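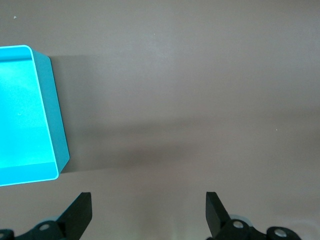 From: Adesuwa Usman
To: wisora-users
Subject: Re: [wisora-users] Rim pose jumps when the bin is only half in view

Hello Hamisi, hello everyone,

Thank you for such a careful write-up, and sorry for the slow answer. I wanted to go through your log properly before saying anything, and then March rather ran away with me.

Hamisi Kombo wrote:
> We run the Wisora rim fitter on the wrist camera to find a
> turquoise bin before placing into it. With the whole bin in
> view it is rock steady. Once the arm has moved over and only
> the right-hand side of the bin is left in the picture, the
> estimate starts to hop sideways between 2 positions, and the
> planner (Kindby, stock settings) throws its path away each
> time. It gets going at frame 206 of the attached log. Is this
> lighting, or calibration, or have I set something up badly?
> I have recalibrated the hand-eye transform twice and it made
> no difference that I could see.

I don't think it is your calibration, so please don't do it a third time on my account! When the hand-eye transform is off you normally get a steady error that swings round with the wrist, and your estimate is flipping between two answers while the wrist is hardly moving. That smells of the fitter being unable to make up its mind.

What I believe is happening is this. The fitter looks for long straight edges and tries to close them into a rectangle with rounded corners. You have two good corners on the right, with the pale line of the rim running between them, and then the top and bottom edges go off to the left and never come back. So it has to guess at the far side. At the same time there is a second strong edge close by, where the darker outer wall meets the table, and that wall is slanted, so it gets wider as it comes down the picture. Some of the time the fitter takes the rim as its right-hand side and some of the time it takes the foot of the wall. The soft shadow on the table next to the bin won't be helping either, though I would put it down as a nuisance more than the culprit.

I'd try these, in this order, and change one at a time:

Set rim_partial to true. It is off by default, for historical reasons that Fidelina Lozano can explain far better than I can. It lets the fitter accept two corners and take the missing side from the bin model.

Put the true length and width of your bin in the model file. If you leave them at zero then rim_partial does nothing at all and doesn't warn you, and I have lost an afternoon to that myself.

Raise edge_min_contrast to 16. The inside of your bin is ever so bright next to the table, so the rim should survive that easily, and with luck the shadow edge drops out.

Check that your gripper mask covers the linkages as well as the fingers. The default mask was drawn for a narrower opening than yours, and with the fingers apart like that the round screw heads on the right can come up as stray corners.

On the planner side, Mercedes Apaza sent round a small patch a while back that makes Kindby wait for 3 poses in agreement before it replans. I would still fix the fitter first – otherwise you are only hiding the trouble – but it is a kind thing to have in there anyway.

If it still hops after all that, could you send the raw edge output for the bit just before and after it starts? The overlay is lovely to look at but it only draws the winning rectangle, and I'd like to see the one that lost.

Warm wishes,
Adesuwa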